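Pludico adds two-arm handovers to its demonstration set

Robotics company Pludico has begun recording two-arm demonstrations for its small-object handling model, extending a collection that until July covered one arm at a time.

The new set, known inside the company as Skinden, is limited to small toys and household items passed or steadied between grippers. An operator drives both arms by hand controllers while joint positions, gripper openings and video are logged together. The recordings are then used to train a policy that predicts the next short stretch of motion from the camera views and the current arm state.

The company said 212 usable episodes had been logged at its Mateos site before the task list was frozen for a first training run. Episodes in which the operator paused for longer than the set limit were removed. Dropped objects were kept if the operator recovered them in the same take, and are tagged so they can be left out of training if needed.

"The single-arm model never had to deal with a second gripper in its space," said Shahzad Zaidi, who leads data collection. "Most of what we are recording now is the approach, the last stretch before the arms meet. That is where the old policy stops or collides."

Two operators, Crescencio Vidal and Ingvar Bach, share the recording work. Each starts a block of takes by moving the arms to a home pose and confirming that the logged clocks agree. Object positions are changed between takes, and the table is left with unrelated items on it so that the model does not learn to expect a bare surface.

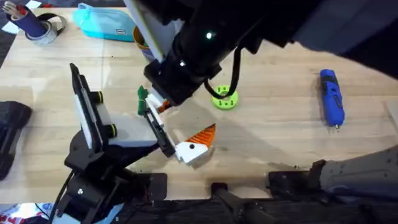 Handover takes are the slowest to record, according to Zaidi, as both grippers have to work within a small area without touching. Objects with an uneven outline are favored for these takes. The white block-shaped toy with the ridged orange fin, held between the jaws of one arm just above the wood, offers flat sides to grip and a projecting part that the other gripper has to avoid. Items such as the lime-green ring and the blue power screwdriver lie clear of the two grippers and count as clutter in a take of this type.

A first policy trained on the Skinden episodes is being compared with the single-arm version on the same hardware. Pludico has not said whether the recordings will be released outside the company.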